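Section 3. Setting Up Texting and Voicemail for Your Campaign Office

This section of the Troner Office Line guide covers outgoing text messages, incoming voicemail, and the number that voters see when you contact them. It assumes you have already unpacked the desk unit and signed in with the account your county or city campaign was given. If you have not, go back to Section 2. We will wait.

3.1 Before you start

You will need the desk unit, the account password, and your contact list saved as a spreadsheet. The spreadsheet must have one phone number per row. Lists with two numbers in one cell, or with remarks such as "call after supper, hates the bridge tax," will be rejected, however useful the remark.

Note: The starter plan holds 300 contacts. Larger lists will load up to that limit and stop. The unit plays a short tone when this happens, which most offices take for a doorbell.

3.2 Choosing the number voters will see

1. Press Menu, then Line, then Outgoing Number.
2. Pick one of the numbers assigned to your account. They are shown with the town name beside them, for instance Bakdale North or Bakdale River.
3. Press Hold for three seconds to lock your choice.
4. Call your own cell phone and read the number that comes up. Read all of it, including the last four digits.

Caution: Do not type in a number by hand. The unit will let you. It has a trusting nature, and it will happily print a stranger's phone number at the bottom of your whole mailing. If you have already done this, skip to 3.6.

3.3 Loading your contact list

1. Open the Drimetti list page in your browser and press Add List.
2. Choose your spreadsheet.
3. Match the columns. "First" means first name. "Ward" means ward. "Other" means whatever you like, and is not used for anything.
4. Press Check. Rows with a problem turn yellow.
5. Fix the yellow rows or delete them. Pressing Check again and again will not change their color.

People who have asked you to stop texting must be moved to the Do Not Contact tab before you press Save. The tab is kept when you load a new list. It is not kept if you delete the account in a temper after a primary. 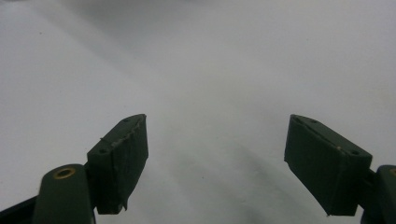
Fig. 3-1. Dark green gripper fingers over a smooth white surface.

3.4 Writing and sending a message

1. Press New Message.
2. Type your text. The counter in the corner runs down from 200 characters.
3. Put the name of the candidate or committee in the first line. Voters like to know who is bothering them.
4. Add the opt-out line from the Phrases menu.
5. Press Test. The message goes to the office phones only.
6. Have a second person read the test on a phone, out loud, including the digits of any phone number.
7. Press Send.

Messages leave in batches of 15. You can press Stop between batches, and the rest will stay in the outbox until you come back for them. There is no Unsend key. We are asked for one every July, when the mailers get lively, and the answer is the same each time.

Note: The Schumacher headset supplied with older units has a red button that looks like a mute button. It is the redial button.

3.5 Setting up voicemail

1. Press Menu, then Voicemail, then Greeting.
2. Record your greeting after the beep. Close the door first.
3. Play it back. If the greeting includes the words "is it on," record it again.
4. Under Mailbox Full, choose Send to Second Line or Play Busy Message. The factory setting is neither, and callers get silence.

Replies to a mass text begin within a minute or so and are not all kind. Set Ring Volume to Low before you press Send.

3.6 If the wrong number went out

1. Press Stop. If all batches have left, go to step 2 anyway.
2. Call the number you published. Apologize to whoever picks up. Expect them to be busy.
3. Send a correction to the same list. Do not repeat the wrong number in it, even to say that it is wrong.
4. Delete the message from Phrases and Drafts so that it cannot be sent again next month.
5. Take the number off your website, yard cards, and email footer.

Caution: Do not offer to forward the stranger's calls to your office unless you mean it. Forwarding is set up on their phone, not on yours, and takes the help of their carrier.

Settings for shared lines and recorded calls are in Section 4.

Guide revised 2026-02-01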